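Handling Laboratory: comparison of two gripper finger designs

The Handling Laboratory at Closard has begun the second stage of its comparison of gripper fingers for the sorting of small electrical parts. The work is carried out jointly with the Lolmont workshop, which machines the fingers, and is led by Gertraud Wyss. Members who attended the open afternoon in April will recall that the first stage dealt only with rigid boxes and blocks.

Two designs are under test. The Ninura finger is a flat bar with a small notch in the tip, intended to keep a thin cable from sliding out sideways as the fingers close. The Haddad finger has a plain tip with a soft pad. Both are fitted to the same arms and driven by the same controller, so that any difference in the results may fairly be put down to the fingers. A camera at the wrist supplies the close view, and a fixed camera covers the table.

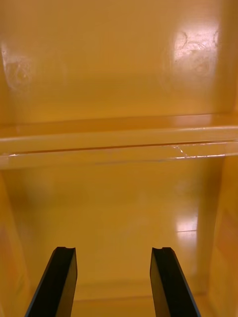
Reflections have taken up more of the laboratory's time than was foreseen. Glossy plastic returns the ceiling lights to the wrist camera as pale patches, and the software that looks for parts has on occasion treated such a patch as an object. Phúc Quan has compared three exposure settings under the normal room lighting. The shortest gave the fewest false finds, although dark cables became harder to pick out against shadow. A middle setting has been adopted for the present, and the lights will be left as they are, given that few workshops would be in a position to alter theirs.

The first stage comprised 1,862 attempts. The second is planned at 2,000, divided equally between the two designs. Of these, 270 have been completed, all with the Ninura finger, and it would be premature to publish a success rate.

The parts have been chosen to be awkward. A bare circuit board offers few safe places to hold it, and a bundle of loose wires seldom takes the same shape twice. The parts are laid out on white paper in a steel tray between the two arms, with yellow-orange plastic trays at either side of the table.
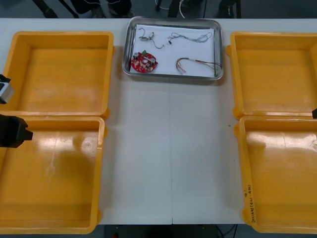

Gilles Coste has written to ask whether a comparison on so few kinds of part can guide a purchase. In his view the soft pad will do better on boards and the notch on single cables, and a workshop handling both will be no further forward unless the results are set out part by part. He would also like dropped parts to be recorded separately from parts that were never gripped.

Both requests have been accepted. The log sheet now has separate entries for the two kinds of failure, and the tables will be arranged by part. Requests to see the tests should be addressed to Yến Bùi at the laboratory office.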